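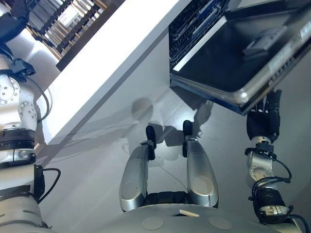 PELMONT HOUSE – MONTHLY WALK-THROUGH, ROBOT AND SHARED STAFF AREAS
Print this page | E-mail this page

Filled in by: Hildegard Wegener, house safety lead
Walked with: Ljubica Karagiannis, kitchen and front rooms, morning shift
Month: July

Marks: OK / FIX / WATCH. Please write something in the comments even when the mark is OK, as it helps whoever does August.

1. Floor clear wherever the robot walks – OK
No bags, no mats with curled corners. Ljubica says the staff have gotten into the habit of hanging their things up before the shift starts, and I'd like to thank everybody for it, because I know it was a nuisance at first.

2. Staircase – WATCH
The robot does not use the stairs and stays on this level. People coming down with their arms full still can't always tell where it is, so please call out from the top step, even if you feel silly doing it.

3. Laptops and other carried items – FIX
Laptops must be shut down and unplugged before the robot is asked to move one. The label saying so has come off the table again. Schwerdtfeger will send new ones with stronger glue.

4. Stop button and pendant – OK
Tested from both rooms. Everyone on the morning shift could show me where the pendant hangs, including our two newest people, and that made my day!

5. Cables and covers on the arms – OK
Checked with the power off, following the Hetar service sheet. No rubbed spots that I could find. Next service falls due at 1000 hours.
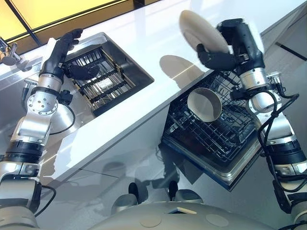 6. Dishwasher loading – WATCH
Plates and bowls are the robot's job now, and knives, glasses and anything chipped stay with us. An open dishwasher door is a trip hazard no matter who is loading, so please walk around the other side of the room and don't reach across while the arms are moving. Ljubica asked for a line of tape on the floor and I think she's right.

7. Sink and wet floor – OK
Towels are stocked. Wipe up drips right away, and pause the robot first.

8. Staff hours and tasks – FIX
I know this is a safety sheet, but tired people get hurt, so I'm putting it here. The morning crew has fewer dishes to do and a good deal more watching, and several of them told me that watching wears them out in a way that scrubbing never did – I believe them. Allden has agreed to let the watcher change over every hour. The new rota needs to be up by the kitchen door before the next walk-through.

9. Training – WATCH
13 people signed off, two still to go. See Ljubica for a time that suits you.

Signed: H. Wegener

This site uses cookies to remember your settings. Accept | Manage cookies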